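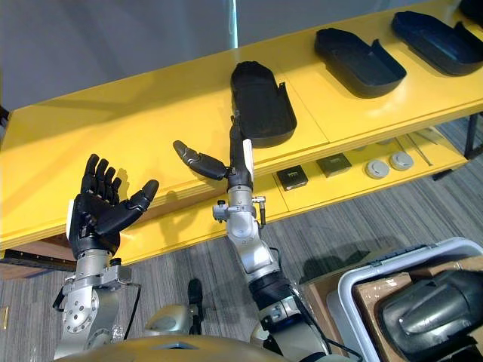
右手碰到托盘了,左手还张着。黄桌子就是我们社团的练习台。

楼主:慢半拍的齿轮
各位前辈晚上好,我是学校机器人社的,今年第一次跟着大家备赛,心情又激动又有点慌,所以写得会啰嗦一点,请多包涵!我们报的是Sunadeo杯的双臂整理组,题目简单说就是把桌面上的黑色托盘一个个拿起来,再把下层搁板上的小方盒和圆片放进去。听着像幼儿园作业对吧?我们刚开始也这么想的,结果光是“拿起托盘”这一步就磨了大半个五月。
现在的思路是右手先去够托盘的圆头那一端,手指贴住边沿,让托盘微微立起来,左手再过来托底。录了512条示教,训练出来的策略在托盘平放的时候还挺像样,可是托盘一旦斜着,右手就容易犹豫,停在那里一点一点地蹭,看得人手心冒汗。想请教大家:是继续加数据,还是该先改抓法?

2楼:柚子皮不苦
楼主别慌,我们去年也是这么过来的(抱抱)。我的建议是先加数据,而且专门加托盘斜放的。我们当时前前后后录到2793条,里面有一大半都是各种歪七扭八的摆法,录到后来队里的同学做梦都在摆托盘。辛苦是真辛苦,但比赛那天托盘怎么摆我们都不怕了,那种踏实的感觉,真的值得!

3楼:Fandel老用户
我跟楼上意见不太一样,先说声抱歉。数据不是越多越好,抓法本身别扭的话,录再多也是把别扭学得更扎实。五指手去碰薄薄的边沿,手指稍微弯一点接触点就跑了。我会让拇指早一点合过来,先捏住再抬,不要靠四根手指去掀。另外楼主有没有看过腕部视角的录像?很多毛病从头部那个角度根本看不出来,手背一挡,什么都没了。

4楼:慢半拍的齿轮(楼主)
谢谢两位,这么快就有人回,我们在活动室里念给大家听,都开心坏了。腕部视角我们有,只是之前偷懒,训练时只用了头部那一路。听3楼一说,赶紧翻了出来。

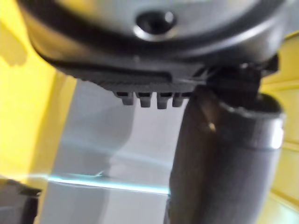 所以今晚我们几个商量了一下,打算把两路画面都喂进去试试。就是有个顾虑:腕部这一路里,硬件自己占的地方实在太大,背景又糊,真正有用的信息会不会太少?社里有同学主张先裁掉上面那一块再训,也有同学说留着好,模型能知道自己的手在哪儿。两边吵到快九点,谁也没说服谁,最后是饿了才散的。

5楼:柚子皮不苦
别裁别裁!我们裁过,后悔了。硬件那部分在画面里的位置是固定的,模型很快就会习惯,反倒是裁掉以后,离得最近的那一小段看不清楚,而最要紧的恰恰就是那一小段呀。

6楼:Herrera楼下的猫
裁不裁看情况吧,我们裁了之后训练快了不少,成绩也没掉。不过我们用的是两指夹爪,跟楼主的不一样,仅供参考哈。倒是想提醒一句,托盘表面是黑的,手也是黑的,晚上灯光一暗就很难分,录数据的时候最好白天晚上都录一些。我们在Zudholm校际赛上就是吃了灯光的亏,练习时好好的,到了场馆第一轮就抓空,现在想起来还心疼。

7楼:Fandel老用户
同意楼上说的灯光。裁图这件事我保留意见,楼主两种都跑一遍最省口舌,各训一版,同样的摆法各测12次,记下来再比。还有,桌子千万别挪,哪怕挪一点点,头部视角就全变了,拿胶带在地毯上把桌脚的位置标出来。

8楼:慢半拍的齿轮(楼主)
胶带这招太好了,明天就去贴!综合大家的意见,我们定下来先改拇指的时机,再补一批斜放的数据,凑到大约839条,裁和不裁各训一版。星期六社团活动有一整个下午,应该能测完,测完我把记录贴上来。柚子前辈,你们那时候斜放的角度是随便摆的,还是事先画好格子的?

9楼:柚子皮不苦
前一半随便摆,后一半画了格子。要是重来一次我会从头就画格子,回头把我们那张格子图找出来发你,可能要翻一会儿旧硬盘,等等我哦。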